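Progress report to the Branedley Games Fund
Project: *Skurex*, chapters two and three
Prepared by Hermenegildo Orozco, design lead, Cokach
31 October 2019

The second payment was released on condition that the Cistern chapter could be played from start to finish, including its boss. It can. The boss still needs work and the chapter after it is behind, and most of this report deals with those two points.

## The Cistern

All 17 rooms are in the build with final layouts. Four of them still use placeholder walls, and the lift room has no sound. The player enters with the lantern and the short rope, finds the grapple halfway through, and needs it for everything after the flooded stair.

We moved the grapple earlier than we had planned. In the old layout the player crossed the lower hall three times without it, and testers took the third crossing as a sign that they had missed a door. The map now opens a shortcut from the lower hall to the entrance as soon as the grapple is picked up. The key behind the waterwheel has gone, along with the door it opened.

Saving in the Cistern is fixed. The fault we reported in January, where the water level was not stored and the player could reload into a sealed room, came from the order in which the room state was read back. It has not come up again.

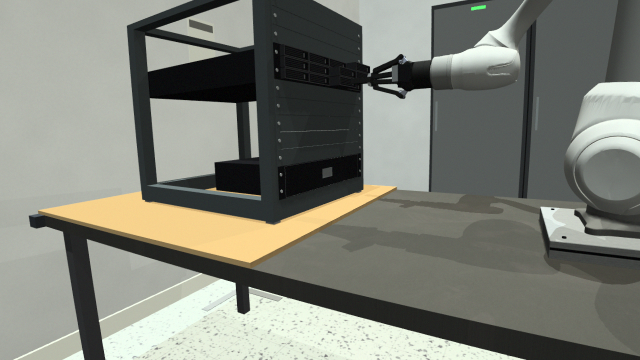
The larger change is to the water itself. There were three levels, set by valves in separate rooms, and players could not keep track of which valve did what. There are now two levels and one valve. Cárdenas, the engineer character, comments on the level when the player walks past her bench, so the information is there for those who want it.

## The boss: the Warden of the Sluice

The Warden has two stages. In the first it carries a shutter in front of its body and normal attacks do nothing. The player has to grapple the shutter while the Warden is turning, pull it down, and attack the lamp behind it. Bombs will also break the shutter, but only one that lands during the turn, and the Warden is usually past the spot by then. We have left this in for players who enjoy it.

In the second stage the room floods and the Warden swims. It has 800 health at this point, down from the figure in the last build, and it loses the sweeping attack once it is under half. A player who found the oil flask in the side tunnel can light the surface of the water and skip most of the second stage. Very few testers found the flask. We will move it closer to the path but not onto it.

We recorded 326 attempts at the fight across the test group. Most of the deaths were in the first stage, and nearly all of those were to the charge, which started too soon after the turn. The gap is now longer — long enough to pull the shutter and step aside. The second stage needs no change in difficulty, though the camera still catches on the pillars when the Warden swims behind them.

Outstanding on the boss:

- camera and pillars
- death animation (rough version only)
- music for the second stage
- the door after the fight opens before the reward is collected
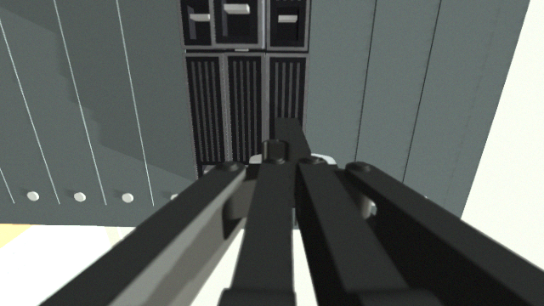 ## Schedule and spending

The Cistern is one week late against the plan. The Orchard, which is chapter three, is four weeks late. Its rooms are laid out on paper and the first few are in the engine, but the wind puzzles depend on a change to how thrown objects move, and that change was held back while the saving fault was being fixed.

To recover some of the time we propose to cut the optional boss from the Orchard and keep its arena as an ordinary room with a chest. The story does not mention that boss, and no later item depends on it. We would like the fund's agreement to this before we start on the arena, as it was named in the original application.

Spending is within the budget for the period. The sound line is underspent, as the music for both chapters has been put back, and we ask to carry that money forward. Nothing has been moved between lines.

## Next period

- Finish the Warden and close the four items listed for it
- Replace the placeholder walls in the Cistern
- Complete the thrown object change and test it in the old chapters as well as the new one
- Bring the first half of the Orchard to a playable state
- Second round of testing, with players who have not seen chapter one

A build will be sent with the next report. The current one can be sent sooner if the fund's assessor would like to try the Warden before the camera is fixed.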